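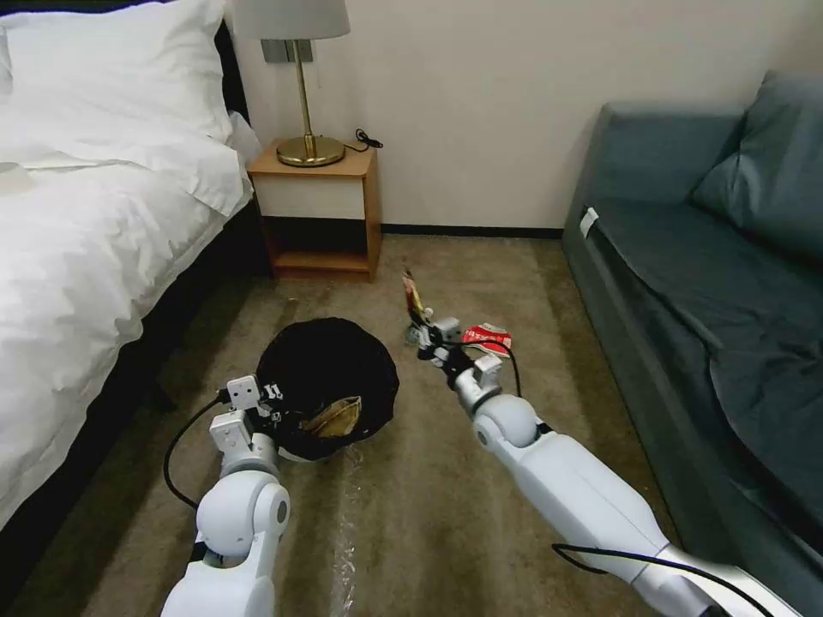 Irkasard, 11/5/21

3. Poner en marcha el termostato Vekton del dormitorio

Llevo ya más de 50 noches con el Vekton en mi cuarto y le he cogido el truco, así que os cuento cómo lo dejo yo — el folleto de fábrica se salta media instalación. Antes de nada, ¡cortad la corriente en el cuadro general!

1. Quitad el termostato viejo y haced una foto a los cables con el móvil. Yo no la hice la primera vez y me pasé la tarde llamando a Kwon, la tienda donde lo compré.

2. Atornillad la base a la pared interior, lejos de ventanas y de lámparas. Una lámpara de mesilla pegada al sensor le hace creer que el cuarto está más caliente.

3. Conectad los cables en los bornes con las mismas letras que en la foto y encajad la pantalla hasta oír el clic.

4. Dad la corriente y mantened pulsado el botón central 8 segundos, hasta que salga el menú de zonas. Elegid "Noche".

5. Bajad la temperatura nocturna dos grados respecto a la del día. Con un edredón gordo sobra (yo soy friolera y duermo tan a gusto).

Nota: si parpadea el icono de la pila, cambiad las tres a la vez, que mezclar nuevas y gastadas le sienta fatal.

Precaución: si al abrir la caja veis cables pelados o ennegrecidos, no sigáis y llamad a un electricista.

El modo vacaciones va en el apartado 4, con la tabla de horarios que uso desde junio.

Buscar en la guía
Escribe aquí… Ir

Entradas relacionadas
Purgar radiadores sin poner el suelo perdido
Flurkumport: programar la caldera por tramos
Mantas y edredones: cuál uso en cada estación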